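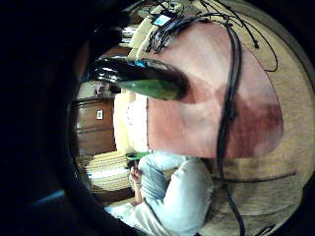 Remedios Catacutan did not believe in the Trullcombe well, and she told the man at the gate so when she paid him.

"Two for a wish," he said. "Six if you want it granted."

"And who checks?"

He looked at the well. It had a new roof and an old smell. She dropped her coin and listened a long time – no splash.

"What did you ask for?" said Katalin, back in the car.

"A splash."

They were past Gonum when it started to rain.

Search stories Go

Filed under: Very short fiction, Wells & water

Comments

Nurhan Yurt: So did she pay two or six? Rain isn't a splash.

Charito Dela Peña: Six, surely. I'd still want my money back.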